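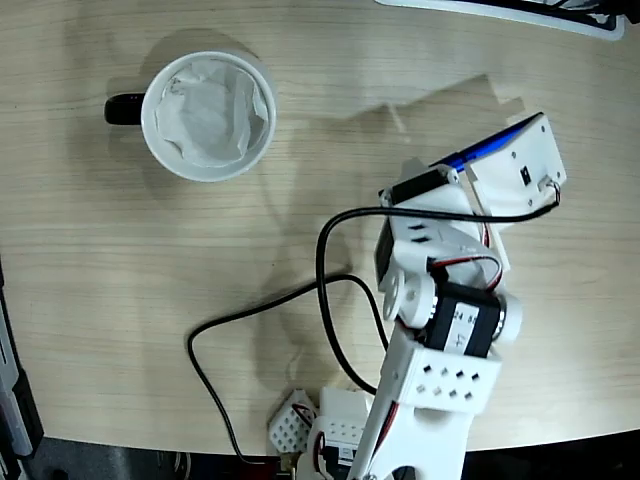 White ceramic mug with a black handle, from above

Mug

A mug is a drinking cup with a handle, used mostly for hot drinks such as tea, coffee, cocoa and soup. It is usually taller and heavier than a teacup and is used without a saucer. Most modern mugs are made of fired clay, although glass, enamelled steel, plastic and wood are also used.

Name and use

In everyday English the words "mug" and "cup" overlap a good deal. A person may offer "a cup of tea" and serve it in a mug. Shops tend to keep the word "cup" for smaller vessels sold with a saucer. In older recipes a cup may also be a measure, but a mug is not a fixed amount.

Shape and size

The plain mug has straight sides, a flat base and one handle. Other common shapes are the barrel, which is wider in the middle, and the bell, which opens out towards the rim. A narrow opening slows cooling, while a wide one makes the mug easier to wash.

The Lislow pottery sold its standard mug in two sizes, holding 238 and 349 millilitres. The smaller was meant for tea rooms and the larger for home use. Both were measured to the brim, so the amount of drink served was less. The firm's smaller mug is still the one most often found in second-hand shops in Gavville, where the pottery had its main warehouse.

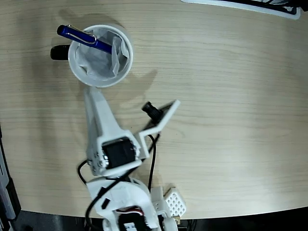 Handles are made separately on most clay mugs and joined to the body with slip, a thin mixture of clay and water. The join is one of the weaker points of the finished piece. A handle that dries faster than the body can pull away or crack before firing, and potters often cover the fresh join with plastic sheet for a day or so. Handles may be pulled by hand from a lump of clay, pressed in a mould or cast as one with the body.

Materials

Earthenware mugs are fired at a fairly low heat and need a glaze to stop liquid soaking in. They chip more readily than other kinds. Stoneware is fired hotter, is denser, and can be left unglazed on the foot without taking up much water. Porcelain is fired hotter still and can be made thin. Bone china, a related ware, contains bone ash and is known for its whiteness.

Enamelled steel mugs are light and hard to break, and have long been used for camping. The metal carries heat quickly to the rim, which can burn the lips. Chips in the enamel leave the steel open to rust.

Decoration

Colour may be put on under the glaze, in the glaze or on top of it. Underglaze colours wear best. Printed transfers laid over the glaze are cheaper in short runs but may fade with repeated machine washing. Two-colour mugs, with the handle or the inside in a different colour from the body, are made by dipping, brushing or spraying one part at a time.
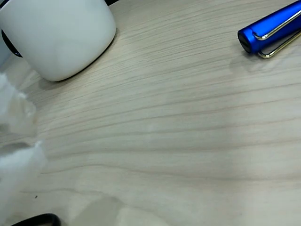 White mug on a light-coloured tabletop

Other uses

Mugs that are no longer drunk from are often kept for pens, brushes, cutlery or small plants. Friederike Baumgart's household survey in Skellen covered 200 homes and recorded such uses in the kitchen, the bathroom and at the desk. A later study by Manju Pandey, carried out in Issa one August, looked at offices only and found pen holders to be the main second use – chiefly mugs with a chipped rim or a hairline crack.

See also

Beaker
Cup
Stein
Tankard
Teacup

This page was last edited on 13 Jun 2026.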